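Search this site Search Go

Snack bags put robot arms through their paces at Pulidholm

A pair of robot arms at the Pulidholm workshop is learning to tidy a shop shelf, and the teaching is done by people holding the controls. The project is called Ralla, and it took over a corner of the building in July.

The idea is lovely and simple. An operator moves a set of handles, the arms copy every movement, and the whole thing is recorded from start to finish. Each recording is one lesson. Collect enough lessons and a computer can work out how to do the job without anyone at the handles!

Ekaette Okeke, who leads the sessions, wants 1000 lessons before the arms try it alone. The team has 127 so far, and she is delighted with them. "You start to feel where the fingers are," she said. "After 3 goes people stop looking at their own hands and just watch the bag."

Bags are a tough place to begin. A box keeps its shape and can be gripped much the same way each time, but a snack packet folds, slides and crumples, and a grip that suits one can miss the next. Okeke asks her operators not to be too neat - she wants slow attempts, clumsy ones and second tries in the mix, so the arms learn how to recover as well as how to get it right.

The task is to take packets from the table and put them on a small rack.
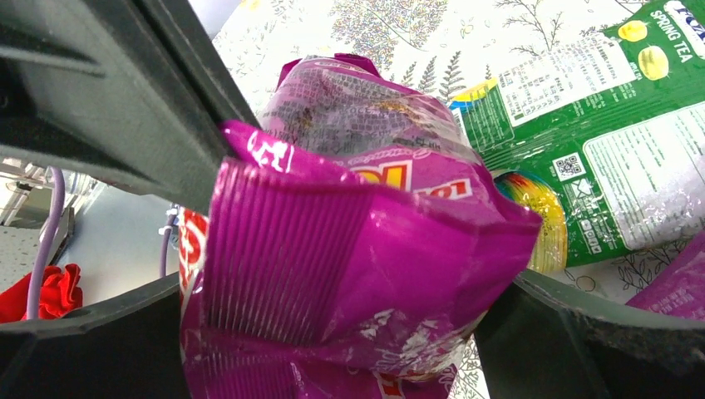
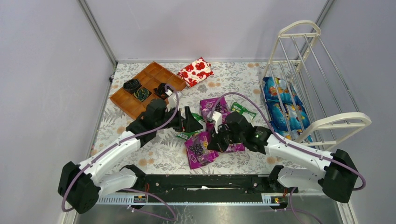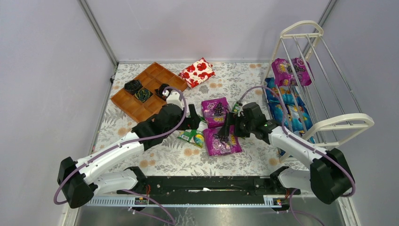
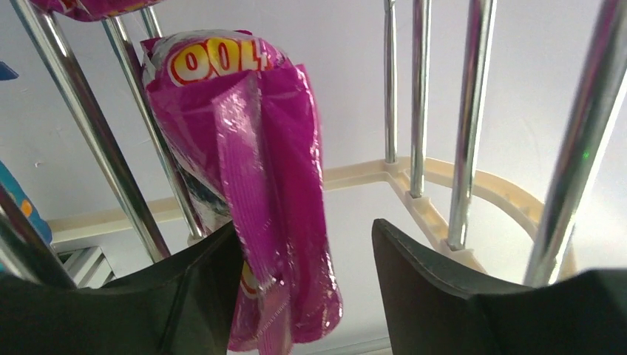

Jibrin, the software that stores the lessons, lines up the camera views with the movement of each joint. A good lesson takes less than a minute to record, although checking it afterwards is slower work. Anything with a gap in the recording is thrown out and done again.

People who have never touched a robot are welcome to have a go. The next open session is on Wednesday at Pulidholm, and there is no need to book. Okeke hopes to reach 200 lessons by the end of it, and then the team will move on to a new set of objects, with tins first on the list.

Comments (3)

marrowfat: Had a turn last time and my arms ached more than the robot's did. Brilliant fun though.

Lorkier fan: Is it the same handles for left and right? I'm left-handed and hopeless with the other one.

D. in the annexe: Tins will be easier, surely? They'll roll, I suppose.

We use cookies to remember your settings and to count visits. Accept all Manage choices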